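**Unit 6 handout: Wall and floor finishes in wet areas**
Building Surfaces and Interior Detailing, Cernside Institute
Read before the May tutorial. Bring a scale ruler and your marked-up Trorstead drawings.

## 6.1 Scope

This unit deals with the selection and setting out of tiled finishes in domestic bathrooms, ensuites and laundries. Waterproofing membranes were covered in Unit 5 and are not repeated, except where the membrane affects the finished level. Students should note that the requirements of the relevant code and of the local authority take precedence over anything in these notes.

## 6.2 Module and joint

A tile is specified by its nominal size, but a wall is set out by its module, being the tile plus one joint. Errors in setting out commonly arise when the two are confused. On a wall 2,000 mm wide, a 314 mm module gives six full modules and a remainder of 116 mm. Centring the field on a joint leaves a cut of 58 mm at each end, less the allowance for the corner joints, and most supervisors would reject that as a sliver. Centring on a tile instead leaves five full modules and a cut of 215 mm at each end, which is acceptable.

Small mosaics behave differently. They are supplied on mesh or paper-faced sheets, and the cut at the end of a wall can usually be taken up within the joints of the last few rows. The tolerance of the substrate becomes the governing matter, as a small tile follows every hollow and ridge in the sheet behind it. Render or sheeting should be checked with a straightedge in both directions before any adhesive is mixed.

Sheet joints must match the joints within the sheet. Where they do not, the outline of each sheet can be read across the whole wall once the grout has cured, particularly under light from the side.

## 6.3 Colour distribution in blended mosaics

Blended mosaics are sold either as a fixed repeat or as a random mix. With a fixed repeat, sheets should be rotated or exchanged during dry layout so that the repeat is not evident. With a random mix, sheets from several cartons should be combined before fixing begins. Dark tiles need particular attention, as the eye picks out a cluster of near-black squares on a light ground at a considerable distance.

Grout colour should be settled on a sample board of no less than one full sheet. A light grout draws the pale tiles together and isolates the dark ones; a charcoal grout has the reverse effect and makes the grid more prominent. The Vudovby sample boards in the materials library show the same blend in both.

## 6.4 Meeting other materials

Timber is frequently specified alongside tile for its warmth of colour. Doors, frames and accessories in timber should be kept clear of direct spray, and the bottom edge of any door sealed before hanging. The junction between tile and door frame is a movement joint and is to be filled with a flexible sealant, never with grout.
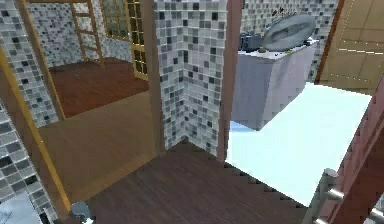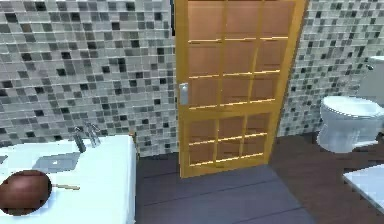
*Mosaic walling in a mix of greys, with near-black squares scattered through it.*

Where a tiled floor meets a timber floor, the levels must be resolved at drawing stage. The usual allowance is the sum of membrane, screed, adhesive and tile, measured at the highest point of the fall. Students persistently omit the adhesive bed. In the Gunawan house drawings the omission came to 14 mm at the threshold, and the trim had to be redesigned after the doors had been ordered.

## 6.5 Tutorial task

1. Set out the four walls of the Trorstead ensuite at 1:20, using the module in 6.2.
2. Redraw one wall using a sheet mosaic of your choice. Show all sheet joints in a lighter line.
3. Detail the threshold at 1:2, with every layer labelled and dimensioned.
4. Write a finishes schedule entry for tile, adhesive, grout and sealant.

The task is worth 17 per cent of the unit mark. Drawings are to be submitted on A3 with a title block. Hand drafting is accepted provided line weights are consistent. Extensions are to be requested through the school office before the due date.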